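Compte rendu de visite — journée portes ouvertes du laboratoire de simulation, Tateck

Rédigé par Sirkka Kokkonen, 23 octobre 2021

Objet de la visite : évaluer la chaîne de simulation que Tateck utilise pour préparer ses tâches de manipulation bimanuelle, avant la décision de décembre sur notre propre poste d'essai. L'accueil était assuré par Aleksi Lehtinen, la partie technique par Apinya Thammasiri. Stosedero et Heinonen avaient chacun envoyé quelqu'un ; les questions ont été posées en commun, ce qui explique l'ordre un peu décousu des notes qui suivent.

La présentation en salle a été courte. Tateck ne fabrique pas de bras. L'équipe écrit des environnements domestiques virtuels, y place un robot à deux bras et enregistre des manipulations commandées à distance par un opérateur. Le logiciel de scène, appelé Vodico en interne, gère la physique des contacts, le rendu et l'enregistrement synchronisé des vues. Chaque session produit une vue générale et des vues rapprochées prises au niveau des pinces. Toutes partagent la même horloge, celle du moteur physique, de sorte que la question du recalage temporel ne se pose pas comme sur un banc réel.

La démonstration portait sur une cuisine. Nous avons suivi les flux sur les écrans de la salle, en commençant par les vues de pince, que l'équipe considère comme les plus utiles pour l'apprentissage de la saisie. Le feuillage fin sert de cas difficile : la géométrie est mince, les brins se recouvrent et passent tantôt devant, tantôt derrière un doigt.

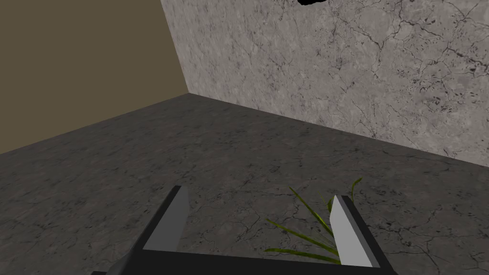 Le modèle de contact retenu pour ce type d'objet est simplifié. Apinya Thammasiri a précisé que les feuilles n'ont pas de collision propre ; seule une enveloppe grossière est prise en compte par le moteur. Un doigt peut donc traverser un brin à l'affichage sans qu'aucune force soit calculée. Le choix est assumé pour des raisons de temps de calcul. Il limite cependant l'usage des enregistrements : on peut y étudier une approche, pas un effort de serrage sur du végétal. Le représentant de Heinonen a demandé si une version à feuilles déformables était prévue. Elle existe sur une branche de développement, mais elle tourne trop lentement pour la commande à distance.

Les textures ont donné lieu à une discussion plus longue que prévu. L'équipe applique volontiers des revêtements très veinés, de type pierre ou marbre, aux sols, aux murs et aux plans de travail, en alternance avec des aplats unis. L'idée est d'éviter qu'un réseau entraîné sur ces images associe une surface donnée à une fonction donnée. Les murs et les sols changent d'une session à l'autre, alors que l'agencement de la pièce reste fixe. L'éclairage, lui, varie peu. C'est à mon avis le point faible : les doigts sont rendus en teintes plates, et un modèle entraîné sur ces vues n'aura jamais rencontré les reflets d'une pince usinée.

Nous sommes ensuite passés à la vue générale. Le plan de travail y est garni d'objets courants : plante en pot rouge, petite tasse blanche, bouteille vert foncé, cagette, chou ou laitue, plat rectangulaire, spatule. Les deux bras entrent par le bas de l'image, avec le corps du robot au premier plan. 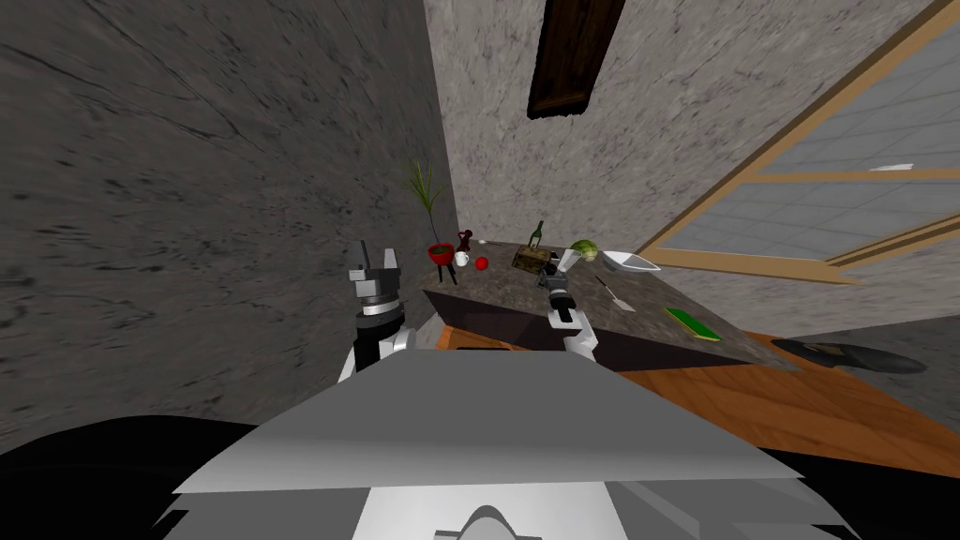 Le poste opérateur se compose de deux manettes et d'un écran. La commande est donnée dans l'espace cartésien, chaque manette pilotant la pose d'un poignet ; la cinématique inverse est résolue à chaque pas, avec une pénalité sur les configurations proches des butées. Lorsque les coudes se rapprochent l'un de l'autre, le système ralentit les deux bras ensemble au lieu d'en bloquer un seul. J'ai pu prendre les manettes pendant 8 minutes environ. Le retard est perceptible, sans être gênant pour une approche lente. Il le devient dès que l'on cherche à corriger une orientation près d'un objet étroit.

La profondeur est mal restituée sur un écran plat. Les opérateurs compensent en consultant la vue de pince pendant la descente, puis reviennent à la vue générale pour le transport. Aleksi Lehtinen indique qu'un opérateur nouveau effectue 100 essais d'entraînement avant que ses sessions soient conservées. Les sessions rejetées ne sont pas effacées : elles sont rangées à part, avec le motif du rejet, et l'équipe de Stosedero s'est montrée intéressée par cette partie du fonds.

Sur le format des données, peu de surprises. Les positions articulaires, l'ouverture des pinces et les poses des objets sont enregistrées à chaque pas de simulation, les images à une cadence plus basse. Les annotations de tâche sont saisies après coup par une seconde personne. Trois niveaux de découpage sont prévus (tâche, sous-tâche, geste), mais le troisième est rempli de façon inégale selon les sessions. À vérifier si nous demandons un échantillon.

Dernier point abordé, les passages sans objet saisi. Une part notable de chaque enregistrement se déroule pince ouverte, au-dessus d'une surface, entre deux gestes ou pendant que l'opérateur cherche sa position. Tateck les conserve intégralement. La coupe est laissée à l'utilisateur des données, avec pour seul repère le signal d'ouverture des doigts.
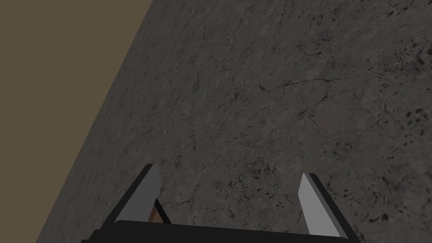

Sointu Rantala conteste ce choix. Selon elle, des passages de ce genre livrés sans étiquette font apprendre l'hésitation autant que le geste, et un simple seuil sur l'ouverture ne permet pas de séparer une attente d'une approche lente. Elle préférerait un marqueur posé par l'opérateur lui-même, au pied ou à la voix. Apinya Thammasiri a répondu que l'essai avait été fait avec une pédale : les marqueurs arrivaient en retard et de manière irrégulière, et il fallait ensuite les reprendre à la main. La discussion s'est arrêtée là, faute de chiffres de part et d'autre.

Suites à donner. Demander à Tateck un lot de sessions de cuisine comprenant des sessions rejetées, avec les 2 types de vues. Obtenir la description du modèle de contact pour les objets rigides, qui n'a pas été détaillée pendant la visite. Saimi Hakala se charge de la comparaison avec nos enregistrements sur bras réel, limitée dans un premier temps à la saisie de la tasse et de la bouteille. Les conditions de licence de Vodico restent à clarifier ; Aleksi Lehtinen doit transmettre le texte.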